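Last updated: 2023-10-04
Print this page | E-mail this page
Filed under: Simulation > Wrist camera > Segmentation and depth

Gripper pixels leaking into the depth cloud in simulation, planner reports start state in collision

flarnetti_ops

I have a pick-and-place setup in simulation with a wrist-mounted camera. The camera is rigidly attached to the gripper body and looks out past the fingers. Depth goes through a self-filter, then into an occupancy map with 8 mm voxels, then to the motion planner. The planner is Pluler with the default sampling back end. The simulator is Cutosby, headless.

On most start poses this works. When the wrist is rolled and pitched down into a corner, the planner refuses to plan and reports the start state as in collision with the map. I dumped the map and there is a thin shell of occupied voxels along the long edges of the gripper parts. The interior of the gripper is filtered correctly. Only the edges leak.

What I have tried:

Padding in the self-filter from 0 to 8 mm. The shell gets thinner but does not go away.

Clearing the map before each plan. The shell comes back with the first depth image.

Replacing the self-filter with a color threshold (drop everything below a fixed brightness). This removed the gripper completely, and it also removed part of the fixture. The planner then produced paths straight through it.

The color frame from one of the failing poses is below. Near plane and far plane are at their defaults. The depth image has the same resolution and the same optical frame as the color image, so registration should not be the problem.

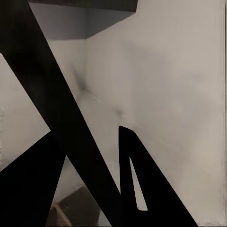
The failure is repeatable. I ran the same start state 100 times with different planner seeds and got the same error in 42 runs. The other 58 returned a path. I do not understand why a start state check would depend on the seed at all. If the state is in collision it should be in collision every time.

I would prefer a fix in the filter. Training a segmentation network for a part whose geometry I already have in the robot description seems excessive. Is there a standard way to do this?

gu_resident

Increase the padding. 8 mm is small. I use 20 and never see this.

If that does not help, turn off collision checking between the gripper links and the map. You can do it in the allowed collision matrix. Takes a minute.

voxelwise

I would not disable gripper-to-map checking. The gripper is the part most likely to hit something in a tight corner, and the planner would be blind to exactly that contact. Padding of 20 mm has a related cost. Close to the camera, 20 mm covers a lot of pixels, and everything behind the padded silhouette is dropped from the map. In your view the black parts already run through a large share of the left side and the bottom. The brown object at the bottom center is partly hidden behind them as it is. Pad by 20 and you may lose what is left of it, and you are back to planning through things.

There are two separate problems in your post.

1. The shell along the edges.

Most likely these are mixed pixels. If the depth buffer is resampled or antialiased on export, a pixel on the silhouette gets a value somewhere between the finger depth and the wall depth. That point lies on neither surface. It hangs in space behind the finger, outside any padding you apply to the mesh, so more padding thins the shell and never removes it. This matches what you describe.

Check the export path first. In Cutosby the depth output inherits the filtering mode of the color output unless it is set separately. Set depth to nearest neighbor with one sample per pixel. Dump a raw depth row that crosses the long diagonal bar. You should see one clean step at each side. If there is a ramp of two or three pixels, the filtering is still on.

Then do the self-filter in image space:

- Render the gripper meshes alone from the camera pose into a mask, using the joint positions stamped at the image time.
- Dilate the mask by two pixels.
- Set masked depth to invalid. Do not set it to the far plane. The map treats a far-plane return as free space and will clear every voxel along that ray, including real ones.

Test on a pose with the narrow gap in the upright finger visible. The pale surface shows through that gap, and those pixels have valid wall depth. With dilation on, most of the gap will close, which costs you almost nothing. With dilation off, the gap contributes two more edges and you get shell voxels inside the finger outline. The same applies to the sliver between the lower-left piece and the bar.

The brightness threshold was never going to be stable. The slab at the top is dark charcoal, and a cutoff high enough to absorb shading on the gripper can easily take the slab with it. That would be my first guess for the missing part of your fixture.

If you have instance IDs in the simulator you can use them as a reference to score the mask. I would not feed them to the planner. They will not exist on hardware and you will end up maintaining two pipelines.

2. The result that changes with the seed.

You are right that a start state check is deterministic given a fixed map. So the map is not fixed. The planner request and the map update are almost certainly running in separate threads, and the check reads whichever version is present. A failed check probably means the update landed first. Changing the seed has nothing to do with it; you would see a similar split with one seed. Block on the map sequence number before calling plan, or take a snapshot of the map and pass it with the request. After that you should get either 100 failures or none, and you can debug from there.

Also look at the start state adapter. Some configurations jitter the start state when it is in collision and then report success on the jittered one. If yours does, the jitter uses the planner seed, and that would be a second source of variation. Log the first waypoint and compare it with the measured joint positions.

flarnetti_ops

Depth was inheriting the color filtering. The row dump across the bar had a ramp three pixels wide on both sides. With nearest neighbor and the two-pixel dilation the shell is gone on this pose and on the other poses that failed.

Without the dilation there are still a few stray voxels near the tip of the finger. I suspect the joint stamps are one simulation step behind the image. Will check.

The split was the map thread. With a snapshot passed in the request, and the old filter put back for the test, all 100 runs fail the start check. With the new filter all 100 pass. The adapter had jitter enabled too, now disabled.

Memory: the mask renderer caches one mesh set per camera and has a limit of 4000 triangles per link before it falls back to convex hulls. The hull of the finger fills the gap. I left it that way.

gu_resident

Did you keep the 8 mm padding as well, or is it only the mask now?

flarnetti_ops

Mask only. Padding is 0.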